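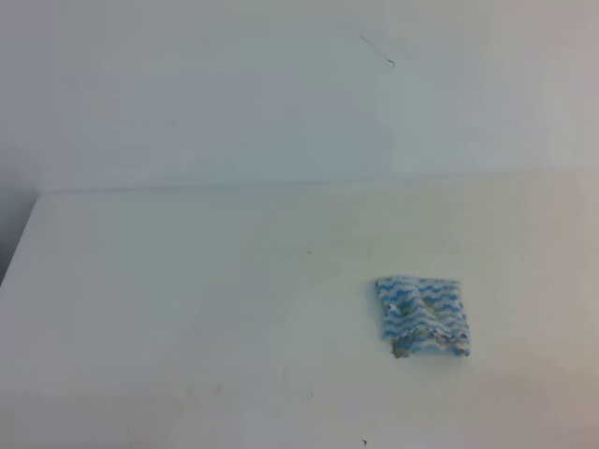
Incidencia 22 - Sala Kerico, sede Camar
Categoría: mobiliario y limpieza
Estado: en curso

Se comunica una mancha de color naranja sobre la mesa blanca situada junto a la pared. Se solicita al servicio de limpieza Berkine su intervención antes de las 5 de la tarde.

Actuación 1. Revisión de la superficie y de la unión con la pared. 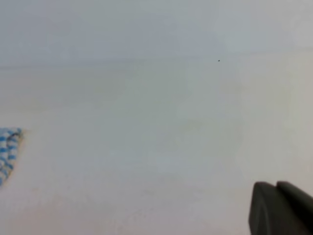
Punto oscuro junto a la unión; paño de cuadros azules y blancos a la izquierda.

Actuación 2. Se indica emplear paño húmedo y jabón neutro - sin productos abrasivos - y secar a continuación.
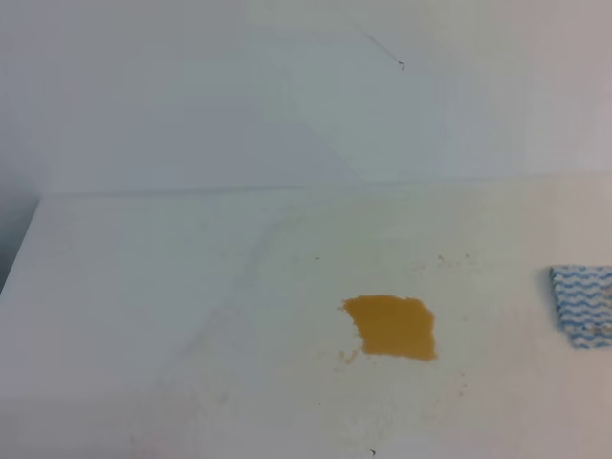 De persistir un cerco amarillento, deberá repetirse el procedimiento y anotarse el resultado en esta ficha. La mesa queda fuera de uso hasta el cierre de la incidencia.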